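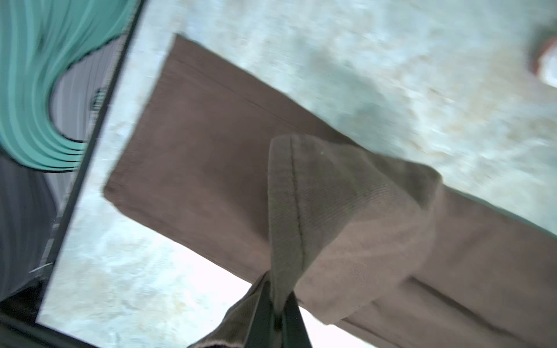
Tan twill in the Votar fingers, Sunday.

I've had the Votar cloth handling kit on loan from Pitard since the start of August, and it goes back next week. Price as shipped is $2,916. The arm is extra.

Setup took me most of an evening. The manual runs 53 pages and the section on wrist camera mounting is out of order, so read page 47 first. Harish Katiyar at Pitard answered my email the same night and sent a corrected copy.

The fingers are narrow and tapered, and I like them for hems and seams. Thick twill bunches up in the grip if you close too far, so I lowered the closing force two steps from the default. The wrist camera blurs badly on fast moves. I set the travel speed to half and left it there.
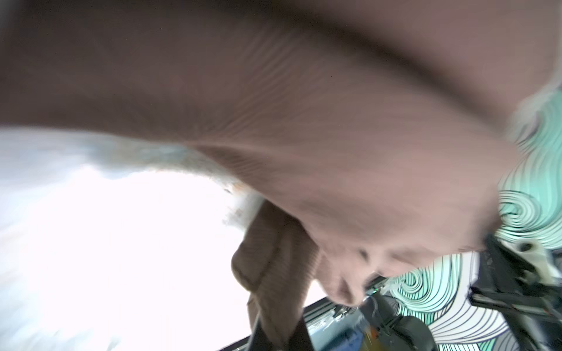
Ribbed and thick fabric

I would slow down even more with this stuff. A fold can hang right in front of the lens, and then you're working blind until the arm moves. Jitendra Gautam uses the older Rajput kit and has the same complaint.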